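Against the empty drawer

January 10, 2022

The second Monday of January is when the storage adverts get serious. The sofas and perfume have gone, and what comes through my door in Fernidbridge is a stapled booklet telling me that a tidy desk is a tidy year. I have kept four of these booklets, in a pile, on my desk, and I have been reading them with the attention other people give to horoscopes.

They all say the same thing. Take everything out. Put back only what you use. Finish with at least one empty drawer, because an empty drawer is room to think. One of them, from a shop in Hatville that sells boxes to put inside other boxes, devotes a double page to this drawer. It has nothing in it and it has been lit like a wedding cake.

I don't believe in the empty drawer. I believe it exists, in the sense that I have seen several, and on two occasions have owned one. What I doubt is that it does anybody any good.

Consider what a desk drawer is for. It is a place to put the things you need within arm's reach and would prefer not to look at. Batteries of uncertain charge. The spare key. A tape measure, the good scissors, the guarantee for the kettle. None of these is lovely and some are never used from one Christmas to the next, but they have to be somewhere, and for most of the history of furniture the somewhere was a drawer. To clear it out and leave it clear is to say that these things have gone. They haven't. They have moved to a carrier bag in the wardrobe, where they will be much harder to find when the smoke alarm starts chirping at night.

I did this myself the winter before last. I had read that the average desk holds more than 300 objects, a figure I now suspect was made up by somebody with boxes to sell, and I spent a weekend reducing mine. I was proud of the result. By the following Thursday I had bought a second tape measure.

The desk in the spare room

The desks in these booklets are nearly always white. I have nothing against white. It is cheap to paint, it goes with the walls, and it makes a small room a little less like a cupboard. But white has a way of turning ordinary belongings into dirt. A brown envelope on an oak table is a letter. Put the same envelope on a white desk and it is a mess, and you are the sort of person who makes messes. I am convinced that half the clutter in the country was created on the day we all stopped buying brown furniture.

What gets to stay on a white desk is what can pass for decoration. There will be a lamp, and it will be a handsome lamp, with a round shade and a bit of brass about the base. There will be flowers, and they will be artificial, since the desk stands in a spare room and real ones would be dead before a guest arrived to see them. And then there will be the flex. Nobody who designs a lamp appears to have met a flex. It goes round the back if the desk is against a socket, and if it isn't, it lies there in a curl with its plug beside it and undoes the whole effect. No booklet has ever printed a page on the flex.

I find I am fond of it, all the same. It is the one thing on the desktop that admits the lamp is meant to be used.
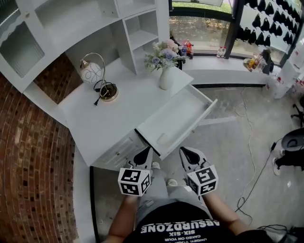 What the drawer is really for

The defenders of the empty drawer have an answer to all this, and I should give it fairly. They say the emptiness is a reserve. Life throws things at you, and if every drawer is full then the next thing has nowhere to go and ends up on the floor, or on the chair, or on the stairs waiting to be taken up. Leave a gap and the house can absorb a shock.

I think this is a decent argument and I have watched it fail in three homes, one of them mine. The gap doesn't last. A drawer with nothing in it is the first place anyone puts anything, and the things that go in first are the things with no claim on it at all: a takeaway menu, a single glove, the screws left over from the desk. Within a month you have a junk drawer, the same as before, only now it has no batteries in it.

The old junk drawer at least had been sorted by use. I don't mean anybody had arranged it. I mean that whatever was wanted often had worked its way to the front through being picked up and dropped back, and whatever wasn't had slid to the rear and stayed there. You could find the string with your eyes shut. It took years to get like that, and the booklets would have you tip it on to the carpet in an afternoon.

There is also the matter of money. A set of drawer dividers at the Pacheco shop on our high street costs more than everything I would put in it. The Surkivell catalogue, the glossiest of my four, offers 73 different organisers, among them one for organising rubber bands by width. I keep my rubber bands on the door handle. The system has no capacity for growth, I admit, but it was free, and I always know where it is.

People will say that this is only a booklet and I am only being sour about it. Perhaps. But I notice who does the emptying. It tends to be whoever has the least room in the first place, the person working at a desk wedged in beside the shelves, who has been told that the trouble with the arrangement is their own habits. If you have a study, a loft and a garage, an empty drawer costs you nothing. If you have one desk, each drawer is a fair slice of all the storage you will ever get, and I think you are entitled to fill it to the top.

And it is worth asking what anyone is supposed to think about, in all this room to think. I tried. I pulled out my own empty drawer, back when I had one, and had a look. I thought that the bottom was a bit bowed. I thought I should measure it, and then I remembered about the tape measure.

A smaller proposal

I am not in favour of squalor. There are things in every drawer that should go, and January is as good a time as any, with the bins half empty after the Christmas glut and not much on the television. Pens that don't write can go. So can instructions for anything you no longer own, and foreign coins, unless you are truly going back. I did an hour of this in December and felt the better for it, and when I had finished the drawer was still about two thirds full, and it closed.

That is the only test I would apply. If it closes without a shove, leave it alone. If it doesn't, take out whatever is catching and decide about that one item, then have your tea. You won't need a weekend or a set of dividers, and you can do it standing up.

As for the top of the desk, put on it whatever you like to look at and whatever you are in the middle of. If those are a lamp, some pretend flowers and 500 sheets of printer paper still in the wrapper, very well. I have a bowl on mine that was meant for fruit and holds receipts. A visitor once asked if I wanted a hand sorting them out, and I said I would be getting round to it at the end of the tax year – which, for anyone selling boxes in Hatville, is in April, and you are welcome to send me another booklet then. I have somewhere to put it.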